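Open day at Plisia, Mar 24, 2018. Doors at 9, packed by ten. Caught Amerley Zakaria by the coffee urn, she runs the demo room and had 8 minutes for me.

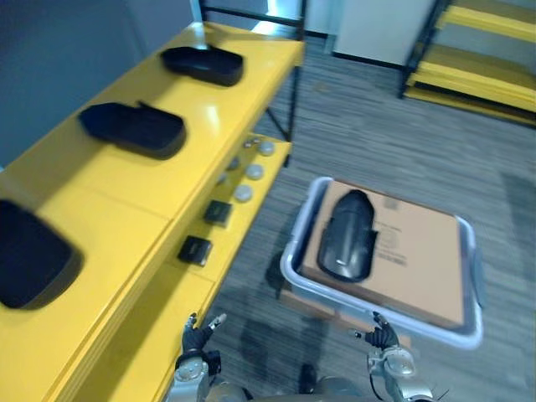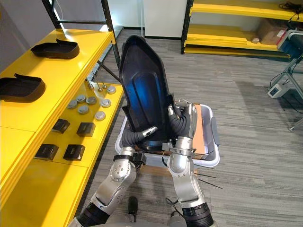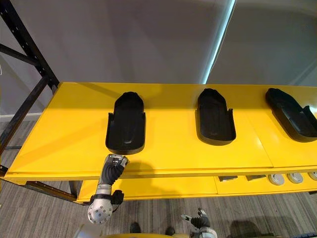 Two-armed robot at the yellow shelving, Plisia demo room.

"Everyone wants to see it go fast," she says. "I'd sooner it went slow and got hold of the thing properly." Bins, baskets, awkward black plastic parts. That's the job.

Hardest bit? "Curved stuff. A box is easy. Give it a shell with no flat side and you're there til teatime."

Dennis Fothergill, over from Fletine, isn't sold yet. "We've got 112 people on the packing floor. I want to know what they'd be doing." He asked her the same thing, twice. Her answer: "Less bending down, for a start."

Next open day is in December, she thinks. Then somone shouts her name and she's off, coffee left on the windowsill.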